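VISCOMBE - A side-by-side trial of gripper fingers on a two-arm workstation has given the edge to a slotted, flexible design over a plain rigid one for handling small household appliances, according to results circulated in April by the test group at Coton.

The group ran 143 attempts at a single job: pick up a plug-in liquid vaporizer, the kind with a refill bottle pushed into a small mains heater, and present it to a power strip hanging on a wall. Each attempt was scored on whether the part stayed put between the fingers from pickup to first contact with a socket. Nothing was scored after contact. The insertion itself belongs to a later round.

Waqas Naqvi, who wrote the test plan, said the vaporizer was picked after two simpler parts had failed to separate the candidates. "A block with square sides tells you very little," he said. "Every finger we own will hold a block. This one is a bottle at one end and a housing at the other, and the prongs have to come out straight."

Two finger sets were compared. The first is a rigid parallel set with ribbed inner faces. The second is a slotted set with a triangulated structure that gives slightly under load and wraps partway around a curved surface. Both were run at the same closing speed and at the same force limit, set in the controller and left alone for the whole series. Wrist cameras were recorded on every attempt, along with motor current and finger position.

The slotted set kept hold of the part more often, and most of the difference came from grasps on the bottle. On the housing the two sets were close enough that Naqvi declined to rank them. The rigid set did better in one respect: when it did hold, the part moved less during the reach to the wall, and the recorded finger positions were more repeatable from one attempt to the next.

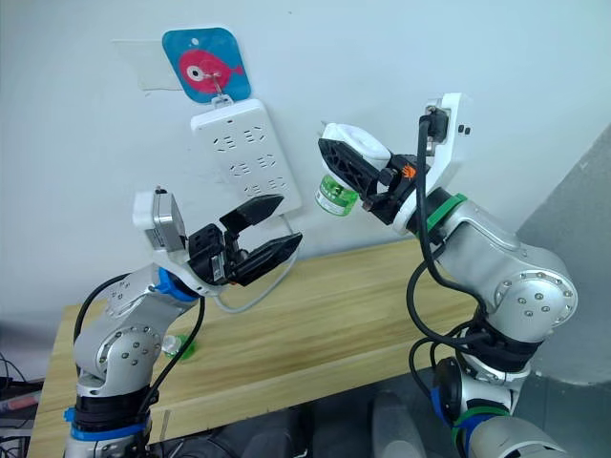
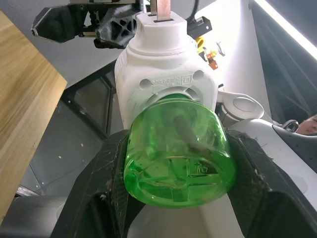

Slip was the most common fault with both sets. A part that rotated in the fingers usually did so early in the move, during the change from lifting to reaching, and could be picked out in the current log as a short dip followed by a rise. The second most common fault was a poor starting grasp, with the fingers closing too near the shoulder of the bottle. Those attempts were kept in the totals. Mudassar Jadoon, who handled the controller work, argued for leaving them in on the grounds that an operator will make the same mistake on a real job.

Jadoon also compared 2 controller settings on the slotted fingers. One holds a fixed finger position once contact is made. The other holds a fixed force and lets the position drift. Fixed force was the better choice for the bottle, where the flexible structure keeps settling for a moment after the fingers close. Fixed position was easier to tune and gave cleaner logs. The group has not picked a default and will carry both settings into the next round.

The camera results were less clear. A wrist camera gives a close view of the part in its own gripper and a poor one of the target, while the head view shows both arms but loses the sockets when a gripper moves in front of the strip. Naqvi's notes recommend using the second arm's wrist camera as a side view during the final approach, with that arm parked off to one side. The recommendation comes with a cost, as parking the arm takes it out of use for anything else.

"We went back and forth on a fixed camera by the wall," Naqvi said. "It would solve the view problem - and it would also mean the cell only works at that wall."

Across the series the station logged 3,638 separate finger closings, a figure that includes setup, calibration and abandoned starts as well as the scored attempts. Wear was checked by eye and by repeating a standard pull test at intervals. The pull test showed no change large enough to act on for either set. Dust was a bigger nuisance. Fibers and fine particles collect on the finger edges and lower the grip on smooth plastic, and the procedure now calls for a wipe with a dry cloth before each block of attempts.

The trial was paid for by Sosico, which is looking at two-arm stations for end-of-line checks on small electrical goods. The company has asked for the results in a form that its own line engineers can repeat, and the Coton group is rewriting the test sheet to suit. The present version assumes that whoever runs it already knows how the arms are zeroed.

Sibiya, a supplier of molded finger parts, has offered 6 further variants of the slotted design with different wall thicknesses. Jadoon said he expects to test the thinnest and the thickest first and to skip the rest if those two come out alike.

The next round will score insertion into the strip, first with the strip clamped and then with it hanging free from its hook. The free-hanging case is expected to need the second arm, either to steady the strip or to hold it off the wall. The force limit will be reviewed before that work starts, and the raw logs from the first round will be available to project partners on request.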